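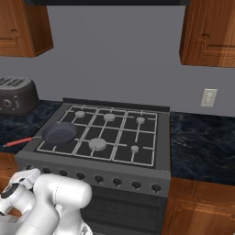 The range, with worktop on both sides.

Wed 31 July

I have been making soda bread every other day for the whole of July and I'm still not bored of it! If you've only ever had the dry, crumbly sort that turns up once a year with a bit of ribbon round it, please let me try to change your mind, because a fresh one with cold butter is one of the best things you can eat for the price of a bag of flour.

It started with a letter from Daithí Ó Súilleabháin, who used to live two doors down from us in Clisholm and has since moved back home to be near his sister. We'd been swapping recipes by post (he won't do email, and I've come to love it) and he sent me his mother's bread on the back of a seed catalogue. No weights. "Flour until it looks right, buttermilk until it stops looking right, then a little more flour." I laughed out loud and then had to spend a week working out what on earth it meant.

So I started weighing everything and writing it down, and I now have a notebook full of floury thumbprints and a loaf I'd be happy to give to anyone. It's half wholemeal and half plain white. I use the coarse wholemeal from the Vainio mill shop, which has big flakes of bran in it and smells like a hay barn when you open the bag. The fine supermarket stuff works too, but you lose that nutty chew and the crust comes out a bit polite.

The part I got wrong for ages was the buttermilk. I kept adding it in dribbles, stirring, looking, adding more, and by then I'd worked the dough so much that it baked like a doorstop. Daithí's second letter set me straight. Pour nearly all of it in at once, make your hand into a claw, go round the bowl a few times and stop. It should look like something you'd be embarrassed to show people. Tip it out, pat it into a round, cut a deep cross in it and get it into the oven straight away - the soda starts working the moment it meets the buttermilk and it won't wait while you answer the door.

I bake mine for 36 minutes. That's a very fussy number, I know, but in my oven 30 leaves a damp patch in the middle and anything past 40 makes the crust too hard for my mother-in-law, who is my chief taster and doesn't hold back. Tap the bottom and listen for a hollow sound. Then wrap it in a clean tea towel if you like a soft crust, or leave it bare on a rack if you like it to crackle.

Now, leftovers. A soda loaf is at its best for one day and decent for two, and on the third day it wants to be cooked again. Toast is the obvious answer (thick slices, and let it go darker than you think) but the thing I really want to tell you about is fried soda bread. Cut it as thick as your thumb, melt a good lump of butter in a heavy pan over a middling heat, and let it sit there without fiddling. You want it deep gold before you turn it over. Then a fried egg on top, or some mushrooms, or just more butter and a spoonful of Bivus plum jam, which a friend brought back from her holiday and which I have been rationing like mad.
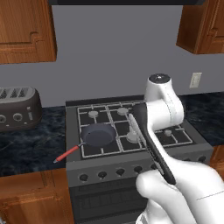
Things I've tried adding

Treacle: one tablespoon, stirred into the buttermilk first. Lovely. It makes the loaf darker and slightly sticky and it's wonderful with strong cheese.

Oats: a handful in place of some of the wholemeal, with a few more scattered on top. They go everywhere when you slice it, but I think they're worth the sweeping up.

Caraway seeds: I adore them, my husband picks them out one at a time. I've started putting them in just one half of the loaf, with a little nick in the crust so we know whose side is whose.

Grated courgette: no. It was July and we had a glut, so I had to try, but it was like eating a wet sponge. I might have another go if I squeeze the water out properly.

Sunflower seeds: yes, and toast them first in a dry pan.

If you can't get buttermilk, ordinary milk with a good squeeze of lemon will do, left to stand until it thickens a bit. Natural yoghurt thinned with milk is even better, and it's what I use most weeks now that the little shop on Pisell Road has stopped stocking cartons of the real thing. I did ask! They said I was the only one buying it.

Next I want to try the flat kind, cooked in 4 quarters on a griddle with no oven at all. Daithí says his aunt made them and his mother thought they were showing off. I've written to ask him for the recipe, so it'll be along whenever the post brings it, and in the meantime do tell me what you put in yours.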